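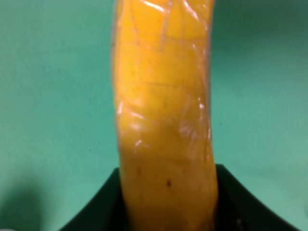
Heft 39, Seite 12

Küche und Vorräte im Vereinsheim: Prüfliste mit Anmerkungen
Rundgang vom 25.11.2021, Haus Emness

Vorweg: Es macht richtig Freude, diese Liste auszufüllen! Beim Durchgang im Oktober standen noch lauter offene Punkte darin, jetzt ist das meiste erledigt, und man merkt es schon beim Hereinkommen. Die Reihenfolge folgt dem Weg durchs Haus, also Eingang, Lager, Kühlung, Kochbereich, Ausgabe, Müll. Wer die Liste für das eigene Haus übernehmen möchte: nur zu, kopiert sie!

1. Eingang und Anlieferung
Tür schließt selbsttätig: ja
Fliegengitter unbeschädigt: ja
Fußmatte liegt flach: nein
Anmerkung: Die Matte wölbt sich an der linken Ecke. Bitte wenden oder beschweren, dort geht man mit vollen Kisten drüber. Der neue Ablagetisch für die Anlieferung ist großartig, endlich steht nichts mehr auf dem Boden.

2. Trockenlager
Regale an der Wand befestigt: ja
Unterster Boden frei zum Wischen: ja
Angebrochene Packungen verschlossen und beschriftet: teilweise
Anmerkung: Mehl und Reis vorbildlich, mit Datum auf Kreppband. Bei den Gewürzen fehlt das Öffnungsdatum noch fast überall. Zwei Tüten Paniermehl waren nur umgeschlagen, die habe ich gleich umgefüllt. Keine Spuren von Motten, auch nicht hinter dem Nudelregal!

3. Obst und Gemüse
Ware gesichtet, Verdorbenes aussortiert: ja
Geschnittenes abgedeckt und gekühlt: ja
Kartoffeln dunkel gelagert: ja
Anmerkung: Klarsichtfolie ist in Ordnung, sie muss aber überall anliegen und darf keine Löcher haben. Ganzes Obst mit Schale braucht sie eigentlich nicht. Bananen bitte weiterhin getrennt von den Äpfeln, sonst reifen sie uns vor dem Wochenende weg. Die Gemüsekiste aus Leltach hat einen gesprungenen Boden und wird ausgetauscht.

4. Kühlschränke und Gefriertruhe
Thermometer in jedem Gerät: ja
Temperaturblatt täglich geführt: ja, eine Lücke
Rohes unten, Gegartes oben: ja
Dichtungen sauber: nein
Anmerkung: Ein lückenloses Blatt bis auf einen einzigen Eintrag, das gab es hier noch nie. Die Dichtung am großen Kühlschrank hat in den Falten schwarze Stellen. Mit einer alten Zahnbürste und Spülwasser ausbürsten, gut trocknen, beim nächsten Rundgang noch einmal ansehen. Die Truhe ist abgetaut und schließt wieder satt.

5. Kochbereich
Herdknöpfe vollständig und lesbar: ja
Fettfilter gereinigt: ja
Löschdecke griffbereit: ja
Fettbrandlöscher geprüft, Plakette gültig: ja
Kabel ohne Schäden: nein
Anmerkung: Der Handmixer ist aus dem Verkehr gezogen, am Stecker schaut die Isolierung heraus. Er liegt mit Zettel im Büro und bleibt bitte auch dort. Die Filter glänzen wie neu, ein dickes Lob an die Gruppe, die das übernommen hat. Die Löschdecke hängt jetzt neben der Tür statt über dem Herd, so kommt man im Ernstfall auch wirklich dran.

6. Messer, Bretter, Kleinteile
Messer im Block oder an der Leiste: ja
Bretter ohne tiefe Rillen: teilweise
Farben für Fleisch, Fisch und Gemüse eingehalten: ja
Anmerkung: Das rote Brett ist durch, Ersatz ist bestellt. Für die Spülmaschine gilt weiter: Messer mit der Spitze nach unten einräumen.

7. Ausgabe und Handhygiene
Warmwasser, Seife, Papierhandtücher vorhanden: ja
Allergenliste ausgehängt: ja, veraltet
Verbandkasten vollständig: nein
Anmerkung: Im Kasten fehlen Fingerverbände und die blauen Pflaster. Auf der Allergenliste steht noch der alte Kartoffelsalat, das neue Rezept enthält Senf und muss unbedingt nachgetragen werden. Das Waschbecken an der Ausgabe ist nur für die Hände da, Salat bitte hinten waschen.

8. Müll und Reinigung
Eimer mit Deckel: ja
Reinigungsmittel getrennt von Lebensmitteln: ja
Bodenablauf frei: ja
Anmerkung: Das Sieb im Ablauf war schnell ausgeleert. Der Putzplan an der Innenseite der Schranktür gefällt mir sehr, groß geschrieben und mit Feldern zum Abhaken. In Mesthorpe wollen sie ihn schon übernehmen!

Offen bis zum nächsten Rundgang
Fußmatte am Eingang
Öffnungsdatum auf den Gewürzen
Kühlschrankdichtung
Handmixer reparieren oder entsorgen
Rotes Brett ersetzen
Verbandkasten auffüllen
Allergenliste aktualisieren

Bewilligt sind dafür 127 Euro aus dem Küchentopf, Quittungen bitte in die blaue Mappe. Die ausgefüllten Blätter bleiben im Ordner Küche, hinter dem Reiter Prüfungen.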